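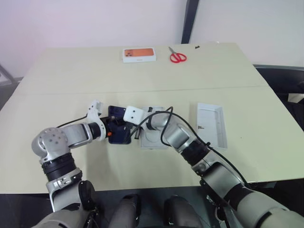
Ticket: Phone boxing cell, right wrist drifts during pick
Site: Flakach, bench cell 3
Opened by: Maya Shboul
Opened: November 19, 2020
Status: Monitoring

Problem

Right arm stops on a position error when it comes over the phone for the shared pick. Left arm completes the same approach without a fault. The error clears on reset and returns within a few cycles. No collision reported in the controller log. Job is Dronel packing sequence, phone to open box tray.

Setup at time of fault

Both arms mounted side by side at the near edge of the table. Phone on the near section of the tabletop, open tray directly to the right of it. Left gripper is black, right gripper has dark fingers. Right arm cable loops over the wrist and runs down the outer side of the arm, held by one cable tie partway along.

Log

Entry 1. Restarted controller, re-homed both arms. Ran 5 cycles. Fault on the fourth. Same joint, last wrist axis, right side.

Entry 2. Swapped the left and right motor driver boards. Fault stayed on the right arm. Boards returned to original positions.

Entry 3. Checked both screws on the white plate at the right gripper. Upper one took a quarter turn. Tightened, ran 23 cycles, fault on 9 and 17. Plate was loose but is not the cause.

Entry 4. Jogged the last wrist axis by hand control with the gripper open. Motor current climbs toward the end of travel in one direction only. With the cable tie cut and the cable hanging free, current is flat across the range. Cable is pulling on the wrist when the arm rotates in over the tray.

Entry 5. Billuvis support asked for the tool weight setting. It was still set for the old gripper. Corrected on the right arm. Left arm was already correct.

Fix applied

Fitted a new tie 32 mm farther down the arm so the loop at the wrist has more slack. Cable does not touch the tray at any point in the taught path. Re-taught the right approach point. Saved program under the Mirzaei job folder, old version kept.

Test

Full shift, no position errors. Wrist current normal in both directions.

Open items

- Inspect right cable jacket at the bend for wear. Order a spare.
- Add thread locker to the plate screws on both arms at the December service.
- Tool weight to be added to the gripper change checklist. Assigned to M. Shboul.

Ticket stays open until the cable inspection is done.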